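Small Parts, Round Table

May is here, and our wiring hour has turned into the part of the week we look forward to most! It started in February as a quick lesson in tidying cables and now it has its own spot at the white round table, where there's elbow room all the way around and nobody minds if you stay past the hour.

This month is all about connectors. They're such little things, and getting one lined up with its wires is the sort of fiddly work that makes you lean in and forget your coffee. We love it. A potted plant keeps the table company, and the mesh chairs are very good for leaning back in when your fingers need a break.

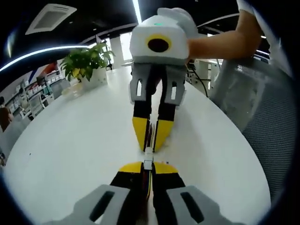

Color Is Your Friend

Red, yellow, blue and black: a bundle like this looks like a tangle at first, but say the colors out loud as you go (really, try it!) and it starts to make sense. Keep the bundle flat on the table, bring the connector to the middle where everyone can reach, and take turns. The office carries on by the windows, so you can wander over between other jobs and join in.

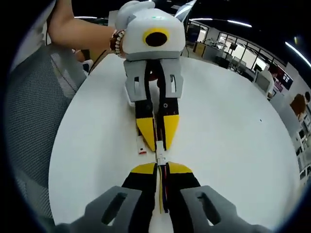 Herkby News, Issue 847

Next up is the Ploder harness, which has longer leads and smaller connectors, and we can't wait to get started. Bring your own labels if you have a favorite kind. Spare wire goes back in the Chambi drawer when you're done, sorted by color, please!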